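Chores are the hard part

Maxine Ormsby

My sister wants to know when she can buy the thing that cleans the kitchen. She's been asking since her second kid. My answer is still not yet, and I write about this stuff for a living, so she's getting annoyed with me.

Quick version of why. Kitchens are a mess of small jobs that don't look like jobs. Press a lid. Move a can six inches so you can wipe under it. Put the cup back. You did 300 of those this week and remember none of them.

Start with the lid. Black lid, steel container, one arm with two fingers. A toddler will have a go at it. For a machine it's a question of how hard, how straight, and whether the whole container scoots away on a smooth counter when you lean on it. People at Nasine and Drira both talk about counters the way sailors talk about weather.

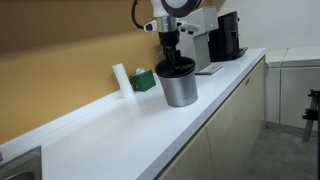
The cup problem

Cups fall over. So what. You pick it up without looking, probably while on the phone. But a cup on its side is a different object as far as the grip goes. Round, wants to roll, and you have to decide wether to take it by the wall or the rim, and then turn it upright without smacking the counter. I've watched arms that were lovely with a standing cup go to pieces over one lying down.

Tuhiwai sent me a spreadsheet in July, 591 tries at household pickups. I read all of it. The column I wanted was "object not in expected position" and it was the ugliest one by a mile. Fair play to them for sending it. Most companies send the video with the music on it.

And pickups are only half a chore! Something has to know the cup belongs on the shelf and the sponge doesn't. 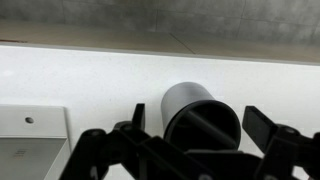
What I'd pay for

Not a butler. I'd pay for one dull thing done every night at 2 a.m. Counter clear, sink empty, cloth hung up. Slow is fine. Take four hours, I'm asleep.

The shop floor gets there first, obviously. Same part, same bin, same light, and a person nearby to hit the button. Jallia makes a bin picker that does one shape of bracket and does it all day, and the guys I met next to it didn't hate it, which is a better review than most. But they built the line to suit the machine. Noone is going to build a house that way. My counter has a sink, a soap bottle, three chargers and somebodys homework, and tomorrow it's all moved.

So my bet: useful at work now, useful in a cafeteria kitchen soon, useful at my sister's when the kids have left for college. Over 2,033 words of email from readers last time telling me I'm a pessimist. Maybe. Come do my dishes.

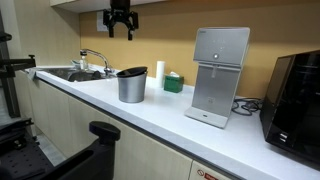 Canister, paper towels, tissues, sink. An ordinary counter's worth of work.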